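**1/** Equipment budget is due at the end of May and I've been going around in circles on the arm question, so I'm thinking out loud here. Sorry in advance to anyone who followed me for the garden stuff!

**2/** We do pick-up tasks on household surfaces, all in sim so far. Pale grey bar, pale surface, Franka arm. Easy to look at, a right pain to budget for.

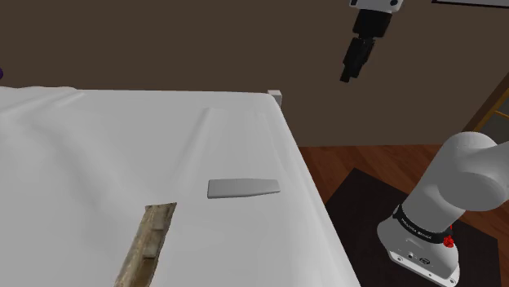
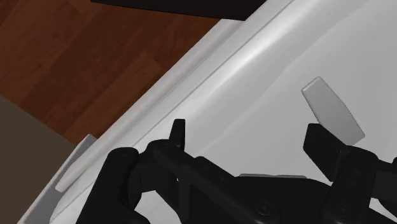 **3/** So, the money. Evie Ashworth reckons we buy one arm outright and be done with it. I was leaning toward leasing from Cammont for 16 months and seeing where we land. We've now had this chat 4 times and the kettle is suffering for it.

**4/** What I keep forgetting to cost is everything that isn't the arm. Spare finger pads. A proper base plate. Sowerby quoted me $800 for a mounting plate and Bemstead came in at $700, but freight's extra and they won't tell me how much until I order (grr).

**5/** Then there's compute. If we stay in sim until spring we need more GPU hours and no floor space. If we go to hardware we need the floor space, a cage, and someone to fill out the safety paperwork. I have a feeling that someone is me.

**6/** Dorothy Lockwood at Prekbridge went through all this last year and told me to put the service contract on its own line so it doesn't get trimmed with the "nice to haves". Already done, thanks Dorothy!

**7/** Current plan: lease the arm, buy the Bemstead plate, get two sets of pads, keep sim going alongside. Evie is nearly convinced.

**8/** If you've leased and then bought out the same arm at the end, did they knock anything off the price? Replies or DMs both fine, I'm up till 11 with the spreadsheet.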